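Rekavby open day: went, took notes
Forum > Robot learning and manipulation > Events and visits

planerbit
Posted Jan 16, 2018
I got to the open day at Rekavby and said I'd write it up for people who couldn't make it. The room is smaller than I expected from the invitation. Sign-in was at the front desk, then Nayara Prado gave a short talk, then we went in to watch the handheld gripper work and try it if we wanted to.

Short version of the talk: they collect demonstrations with a person holding two grippers instead of teleoperating an arm. The task they were showing was trays on a round table. Pick one up, set it somewhere else, repeat. Prado said they picked trays on purpose because the rim is low and you have to get a finger over it cleanly or you push the whole thing across the cloth.

I had one turn, which was two minutes by the clock. My first three tries I pushed the tray. Fourth one I got it up and put it down crooked. The grippers feel nose-heavy and my wrists noticed by the end. 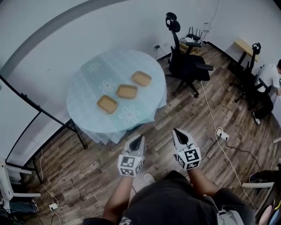

Grippers in hand at the tray table, Rekavby open day.

The questions afterward were mostly about how much data you need. Prado said they had 1,000 demonstrations of the tray task before they trained anything they were willing to show. Kenta Okabe asked how many of those got thrown out and she said she would have to look it up.

No arm was run on the trained policy while I was in the room. There was a video of it in the talk.

***

flangeface
Thanks for writing this up. Did they say anything about the fingertips? I have been printing mine in soft filament and they wear smooth in no time.

***

planerbit
Not in the talk. I asked Yoshinori Ebihara at the coffee table and he said they swap pads when grasps start slipping and don't keep a schedule. He wouldn't say what the material is. Could be he didn't know.

***

olu_shehu
I was in the second group. I'll disagree a little with the "try it if you wanted to" part. We had 8 people in our group and two got a turn before we were moved along. If the flyer says hands-on then everybody should get their hands on it. I drove in from Durnusard for this.

Also I don't think it's a demonstration if you don't run the robot. A video can be the one good take out of fifty. I'm not saying it was. I'm saying I can't tell.

Olumide

***

m_ccori
I help with the tours there so take this how you like. The groups ran long because the first one started late. We'll do fewer people per group next time. I'm sorry you didn't get a turn, Olumide. Send me a message and I'll put you at the top of the list for June.

On the robot: the arm is in another building and we can't take visitors through there yet. The flyer should have said so.

***

olu_shehu
Fair enough, and thank you. Message sent.

***

gearlash
Why the tablecloth? It seems like asking for trouble. When we did our pick and place work at Tredel we used a bare white bench and even that gave us enough problems with glare. A printed runner on top of a cloth is going to wrinkle and move between takes.

***

planerbit
Somebody in my group asked that. Prado's answer was that houses have tablecloths. They change the cloth and the runner between batches so the model doesn't get used to one background.

What I noticed is that the tray looks a lot like the table from some angles if you're going by shape alone, flat thing on a flat thing, and the printed flowers give your eye something to line up with. I was using them to judge how far over I was. I don't know if that carries over to a camera.
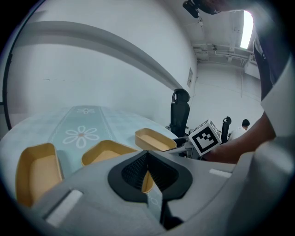
The other thing that took getting used to is where you look. You want to watch the tray. Ebihara told me to watch the tips and let the tray come to them, and that worked better. I also kept wanting to turn my wrist so the marker cube faced my own chest, and he corrected me on that twice.

***

gearlash
OK, changing the cloth between batches makes sense. I'd still want to see numbers on a bare table next to numbers on the cloth before I believed it helps. Did anyone ask for that?

***

planerbit
No. Good one for June.

***

k_okabe
I asked the question about discarded takes. Prado emailed me back this afternoon, which I appreciated. She says roughly one in ten gets dropped, mostly for lost tracking and some for the operator bumping the table. Our own number at Tanabe is a good bit worse, but we have newer operators and a more awkward object.

I disagree with Olumide about the video. I go to these to see how people collect, and you can't get that from a paper. I got what I came for.

***

olu_shehu
You also got a turn!

***

k_okabe
I did.

***

flangeface
How is the parking? I would come to the June one if I can bring the van.

***

m_ccori
Lot behind the building is free and a van is fine. Use the side entrance, the front steps are being redone. Sign-up will go in the events section once we have a date.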